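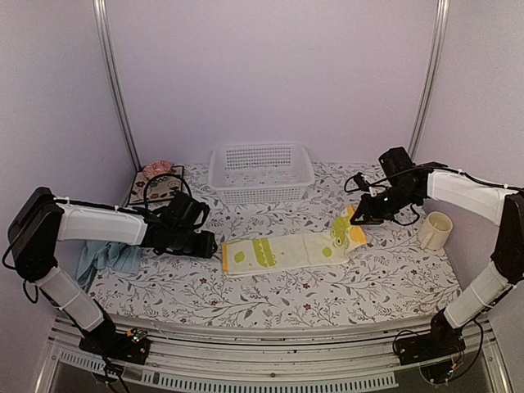 Step 4: Set out the table and run the towel task

By now your group should have both arms powered up and answering on the club laptop (steps 1 to 3). If one arm still isn't showing in the list, go back and fix that first. The towel task needs both.

Put the patterned cloth down before anything else and pull it flat from the back wall to the front rail. Wrinkles catch the fingers. Place the white basket at the back, near the middle. The square placemat goes in the back left corner with the pink dish on it. The mug goes on the right, handle facing left. The blue cloth stays on the left side and can be crumpled.

Lay the towel in the middle, long side running left to right, with the green cartoon figure at the right end. It doesn't have to be perfectly straight. We want small differences between runs, so don't use tape marks.

Before you move anything, check these:

The cable loops near both wrists are free and not caught under a gripper.
The cable ties on the white arm sections are still tight.
The wires at the left base hang over the front rail and not across the table.
Everyone's hands are outside the rail.

Step 5: Pick up the right end first

Open the right gripper and bring it in over the top right corner of the towel with the fingers pointing down. Stop just above the cloth. Close slowly until the fabric bunches between the fingers, then lift a little. If you lift too high the whole towel slides and you will have to lay it out again.

Keep the left gripper above the table while you do this. New drivers often want to move both arms at once. Get the right end held first, then bring the left one down.

The close speed is set in Jindell under Grippers. Leave it at 5. Last November a group turned it up and stripped a gear, and the spare took most of the term to arrive.

Step 6: Fold and place

With both ends held, raise the two grippers together until the middle of the towel is just clear of the table. Bring the right gripper across to the left and lower it so the ends meet. Open the right gripper and back it straight up. Backing it out sideways will drag the top layer.

Take hold of the folded towel with the left gripper and move it over the basket. Lower it in and let go. The towel should end up inside with no corner hanging over the edge. If a corner hangs out, it's a failed run, but save it anyway and mark it F.

Watch the mug when you bring the right arm back. It sits close to the upper section of the arm, and the elbow swings lower than you expect. If you knock it over, stop the run, stand it up and start again.

Step 7: Save the run

Press the Save button in Truner and wait for the counter to change before you touch anything. The club total was 3481 when this page was last edited. Each team needs 49 good runs before we train, and no run should go past 1000 frames. If yours does, you are moving too slowly or stopping to talk.

Name the run with your team name and the driver's initials. The teams this term are Iser and Sârbu. Please don't use spaces in the name, as the upload script skips those files and you won't get a warning.

Swap drivers every five runs. The person coming off resets the table for the next driver.

Common problems

Gripper closes but the towel slips out: you are pinching the very edge. Go in a bit further past the yellow border.

Arm shakes when held still: check the plug at the base, then restart that arm only.

Towel lands on top of the blue cloth: fine, keep going unless both get picked up together.

Arms stop partway through: the laptop has gone to sleep. Turn off power saving and repeat step 2.

If you have tried these and it still won't work, write down what you saw and see Sharon Mfinanga at the front bench. Don't take the base covers off yourselves.

Next: Step 8, Checking your runs before training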